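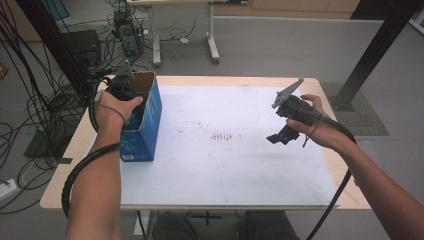
Figure 2. Collection station with two hand-held grippers. The operator is seated at the table, with the left gripper at the open top of an upright box.

4.2 Equipment and budget

Costs were planned per station, so that a second site could copy the purchase list without changes. Each station needs a pair of hand-held grippers, their cables, a table, a work surface and a computer. We got quotes for the grippers from Stodura and Rundard in November, before any task had been chosen. Both firms offered a lower unit price on larger orders, but we bought two pairs first and held the rest of the money until the trial period was over.

The grippers took up the largest share of the budget, and cabling was the item we judged worst. The first plan set aside $300 per station for cables, sleeves and power strips. That covered the parts but left nothing for spares. Cables run along the operator's forearms and off the table (Figure 2), and we now list one full spare set per station as a fixed cost.

Furniture was cheap by comparison. We used tables already in the building and set a limit of $1000 for everything at a station apart from the grippers and the computer. Boxes and other task objects came out of the same limit. A plain white sheet serves as the work surface and is budgeted as a consumable.

Operator time was counted separately. Sarahí Trujillo kept the schedule for the trial period, which came to 54 hours at the table – setup and breaks included. We used that figure to decide how many stations to order, and the Mudaliar site was planned the same way.

Contact: Dement Project Office | © Dement Project | Back to top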